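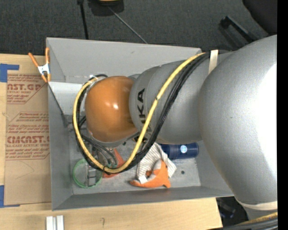
Last updated: 15 May 2021

Keeping a Wooden Tabletop Happy

My kitchen table came from my aunt in Cabanatuan, and it has been rolled out on, spilled on and leaned on by three generations of hungry people, so I do get asked how it still looks so nice. Mostly it's oil and a bit of patience (and a husband who has finally learned to use a trivet!).

For everyday wiping, wring your cloth out until it hardly drips, go along the grain, and dry straight after with an old tea towel. If you have dried-on porridge, lay the damp cloth over it while you drink your coffee and it will lift by itself.

White rings from mugs are less trouble than they look. Rub in a little plain mayonnaise, leave it for 60 minutes, then buff it away. I had my doubts too, but Precious Magbanua swore by it and she was right.

Once a year, usually in February when the house is dry and the wood looks thirsty, I clear everything off and sand very lightly by hand. Please don't go coarser than you need to, dear readers, I did that once and spent a whole weekend putting it right. Wipe off every bit of dust, rub in a thin coat of food-safe mineral oil, let it soak in overnight and wipe up whatever is left in the morning. Two thin coats beat one thick sticky one.

Next time I'll get to the chairs, which wobble.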